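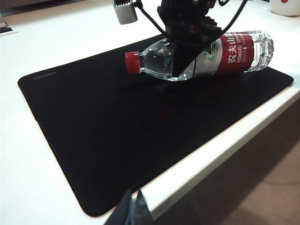
Drinks at the Desk: The Case for a Modest Rule

Hala Ramadan

The question of whether staff should be permitted to keep drinks at shared desks has returned to the agenda at Orncombe, as it does most years once the heating comes on and the kettles are in constant use. The present policy, adopted when the organisation still occupied the Lloyd Street premises, prohibits all food and beverages in the open work areas. It is printed on a card beside every lift. It is observed by almost no one, and it is enforced, when it is enforced, against whoever happens to be sitting nearest the corridor.

I wish to argue that the prohibition should be withdrawn and replaced with a short rule concerning containers and where they are put. I hold no particular brief for untidiness. My own view is that a shared desk should be left as one would wish to find it, and I have said so in these pages before. A rule which the majority of reasonable employees disregard daily, however, brings the remaining rules into disrepute, and there are several of those that matter a good deal more.

The case for the existing policy deserves to be put fairly. My colleague Anneliese Schwerdtfeger, whose responsibilities include the furniture and fittings budget, has set it out in a memorandum circulated in July. She observes that shared desks have no owner to take care of them. A person who spills coffee on a desk assigned to them will live with the stain; a person who spills it on a bookable desk will book a different one the next morning. She notes that white desktops were selected for the Vornwood refurbishment on the ground that they show dirt and would therefore be cleaned, and that in practice they merely show dirt. She also draws attention to the cost of replacing keyboards, which falls on a central account and is accordingly felt by no team in particular.

These are sound observations. I part company with the memorandum at its conclusion, which is that every kind of drink ought to be treated alike.

A screw-top bottle and an open mug present quite different risks. The bottle, properly closed, may be knocked over, rolled aside or laid flat among one's papers with little consequence. The mug requires only an elbow. Any policy that forbids both in the same sentence has declined to make the one distinction that would be of use to the people subject to it. The usual reply is that distinctions are difficult to administer. I do not find this persuasive. Staff who are trusted to classify correspondence under the records schedule can be trusted to recognise a lid.

There is also the matter of health and ordinary comfort. The nearest tap to the eastern work area is on the floor below. Employees who may not keep water within reach will either drink less of it than they should or make a great many journeys down the stairs, and I doubt that those who drafted the policy intended either outcome. Some of our colleagues take medication that requires regular fluids. They ought not to be obliged to explain this to a floor supervisor in order to obtain an exemption, and at present that is precisely what they are obliged to do.

I turn to the desk surface itself, a subject that has received less attention than it warrants. Much of the anxiety about drinks is in truth anxiety about marks, and marks are largely a question of what lies between the object and the desktop. Under the refurbishment, each workstation was issued with a full-width mat, of the sort sold chiefly for use with a mouse. Roughly treated, such mats become unpleasant soon enough. Reasonably cared for, they take the scuffing that would otherwise reach the desk, they give a bottle something to rest on besides the bare surface, and they can be taken away and cleaned or replaced without the attendance of a tradesperson.

It has been suggested that the mats should be withdrawn on grounds of appearance. Caltatine, the firm engaged to advise us on the arrangement of the floor, prefers a bare desk and has supplied drawings in which no object of any description appears on one. I have nothing against the drawings. They do not depict a workplace in which anybody is at work, and I would be reluctant to see furniture policy derived from them. A desk in use will have things on it. The proper concern of policy is whether those things can be removed in a minute or two at the end of the day, and whether they leave the desk fit for the next person.

The cost is not large. Orncombe maintains 320 bookable desks across 2 floors, and the purchasing office keeps a stock of 400 mats so that soiled ones may be exchanged while they are being cleaned. The mats have been bought already. To remove them now would be to discard serviceable goods in favour of an appearance that would not survive the first wet morning of winter, when everyone arrives with an umbrella and nowhere to put it.

I would propose, then, that the card beside the lift be replaced by one bearing 3 provisions:

Drinks kept at a shared desk are to be in a container with a lid or cap, closed when not in use.

Containers are to be kept on the mat and away from power boards and equipment.

Everything brought to the desk is to be taken from it at the end of the booking, including empty bottles, which belong in the recycling bins by the stairwell.

Hot food would remain in the kitchen, where there are tables for the purpose and where the smell of it troubles fewer people. I expect little opposition on that point, the matter of the reheated fish having been settled by general acclamation some time ago.

It will be said that the third provision is the one most likely to be ignored, and I accept this. Half-finished bottles left behind overnight are the commonest complaint received by the cleaning contractor, whose staff are properly reluctant to throw out something that may be wanted. The remedy is to give them clear authority to do so. Anything left on a bookable desk after seven in the evening should be regarded as abandoned, and the card should state as much in plain words.

Comments on the draft wording may be left with the facilities desk on the ground floor. Ms Schwerdtfeger has agreed to respond in the next issue.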